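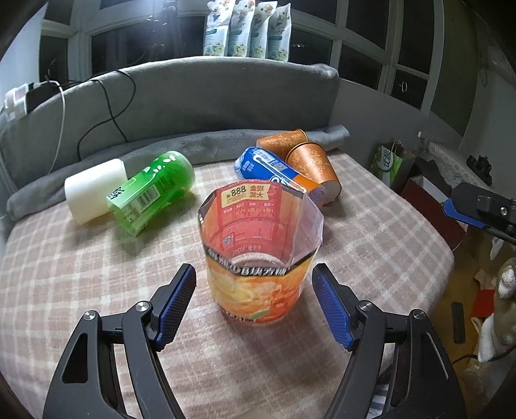
About us

Hello, I'm Aisling Ó Dálaigh and I run Ollbridge Pictures, the little cinema above the old corn store on Jetier Street. We've got one screen, 30 seats and a projector that I talk to more than I talk to most of my family.

I didn't set out to own a cinema. I'd been working the box office at a big place out by the ring road, and in my breaks I'd moan to Eamon Ó Ceallaigh in projection about all the films that never got as far as us. He'd moan back. Eventually we put in an offer on the lease, mostly to see what would happen, and got the keys one October. It took 12 months to open the doors (the stairs alone were a saga!) and our first showing was a black and white comedy with the heating off.

What we show

A bit of everything, really. New releases once the multiplexes have finished with them, documentaries, subtitled films, and a family film every morning in the school holidays. Tomás Cullinane picks the late shows and I've given up arguing with him about them - his horror nights sell out and my costume dramas don't.

We don't run adverts before the film. You get two trailers and then the lights go down.

The Brukia Club

Members get cheaper tickets, first go at booking and a vote on one film a month. We passed 1,000 members last spring, so if you want the front row sofa, book early. Joining takes five minutes at the desk, and you can do it over the phone too if you don't mind me spelling your name wrong.

Hiring the place

Birthdays, school groups, your nephew's short film - we've done them all. Jytte Ingvarsson looks after hires and she'll sort out times, sound checks and whether you need the ramp put out at the side door. Ring after two in the afternoon, when somebody's always in.

Come up and say hello!

Shares 30
12 comments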